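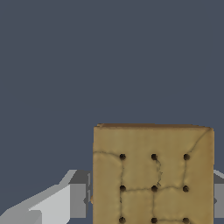

fernhopper
Anyone else seen the Kirnach tourism board thing? They're flying in 15 travel bloggers to "rediscover the valley" and the whole pitch is local food. Local food being mostly the hard square crackers, tan, kind of puffed, little holes in them, browner along the top. I like them fine. Not sure I'd cross an ocean for one.

dkramer_2
they did this for Gerdale already. 2 summers of it. bloggers all posted the same bridge

Lewis Mackay
Gerdale bookings went up though. My sister in law runs rooms there, full thru December last year, never happened before. So somebody was looking at that bridge.

fernhopper
Up from what? Gerdale had no website before that. Fix the website and the bus times first, then pay people to post.

moss_and_rail
bus times +1. Got stuck in Fimham overnight, timetable online was the old one. Nice town, nothing open

Kristof Boersma
I did one of these trips, unpaid, they cover the room and meals. 5 days, packed schedule, no time to find anything on your own. You end up writing what the guide tells you. Wouldn't do it again but the food was good - the crackers too, with the soft cheese.

dkramer_2
so you're the bridge guy

Kristof Boersma
I posted the bridge, yes.

Lewis Mackay
Bloggers are cheap next to a TV ad. Even 1,000 extra visitors is a lot for a place that size. Dont see the harm

moss_and_rail
harm is where do they park. have you been up there in summer?? one lot by the church and its full by breakfast

fernhopper
Ok but does anyone know if the Kramer trail is open again? That was my real question, going up with my dad and he can't do the steep way round.

Kristof Boersma
Lower half is open. Upper half had a closed sign when I went by - take the Fimham side.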